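The owner of Lagman Gutter & Drain has been clearing commercial downspouts in Prutport for almost 48 years, and he'd like you to know that water goes downhill. "People pay me to tell them that," he says.
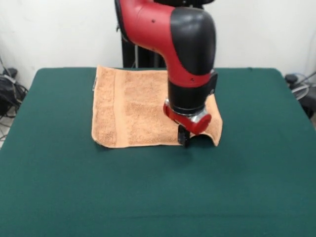
Orange towel on green felt.

His latest job is the old Travetti warehouse, with 819 feet of gutter and two working outlets. "The rest were painted shut," he says. "Very neat paint job, too."
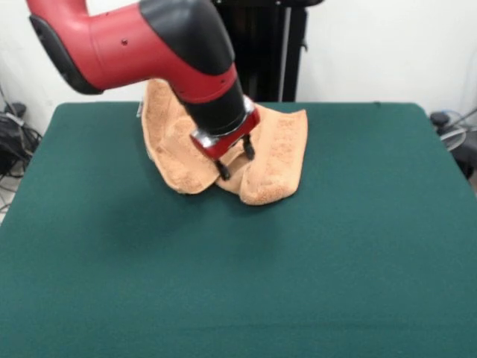
PRUTPORT, February

He quoted the owners 96 dollars an outlet to open them up. They asked whether they could wait until summer. He told them they could — and gave them the number of a man who pumps basements.

I ask about gutter guards. He sighs for a while. "They keep out the leaves you could've scooped by hand," he says, "and let in the grit you can't."
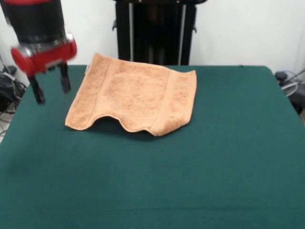 Salta doesn't agree, and told me so by phone before lunch: a decent mesh guard, rinsed every spring, will outlast the gutter it sits on. When I passed this along, he asked who was doing the rinsing. Then he went back up the ladder.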